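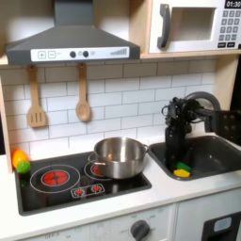

The hood, the cooktop and the microwave that is forever at 01:30.

Okay, so I've had the Vinthorpe play kitchen long enough now to have Opinions. I bought it in April for my daughter's birthday, after weeks of going back and forth between this one and the Nic Giolla, which is cheaper and comes in a mint green I still think about. It cost me $269 with shipping. My friend Jeanie McIver has the Nic Giolla, so I've spent plenty of time on the floor in front of both of them.

Looks first, and I'll admit that's why I picked it. White subway tile, gray grout lines, a dark gray hood with a chimney... it's nicer than my own kitchen! The tiles are staggered like a real backsplash and the gray and pale wood don't fight with anything in our living room. My brother-in-law Henrique asked if I could get one in adult size.

Assembly was a mixed bag. There are 11 steps, and step six should really be three steps. The side panels went up fast, the sink took me two tries (check which way the basin faces before you tighten anything), and I finished around midnight with one screw left over that I still can't place. It's in a jar. The kitchen hasn't fallen down.

My favorite part is the hood. It has plus and minus buttons, two round knobs and a little climbing bar graph like a fan speed display, and my daughter will not cook a single thing until the fan is "on." She does the noise herself, very loudly.
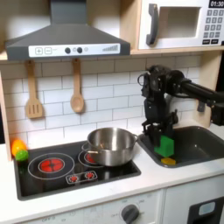
The wooden spatula and spoon live on the wall over the cooktop, and they're about the only thing in this house that gets put back where it belongs. I like that they're wood. The slotted spatula has been used on real pancakes once, by me, when everything else was in the dishwasher.

Gripes? A few. The cooktop is glossy black, so every fingerprint shows, and with a four-year-old that's a lot of fingerprints. The burners and the microwave display are always "on," so if your kid wants to set the timer for two minutes, too bad, it's a minute thirty or nothing. Mine decided that's simply how long soup takes. I'd also love a bit more open counter, as the cooktop and sink take up so much of it that plates end up on the rug.

I'd still buy it again over the Nic Giolla. Jeanie says hers was easier to build, and she's right, but her kid comes over here to cook — make of that what you will. Four stars, and I'd go to four and a half if they sent me a diagram that explains the screw.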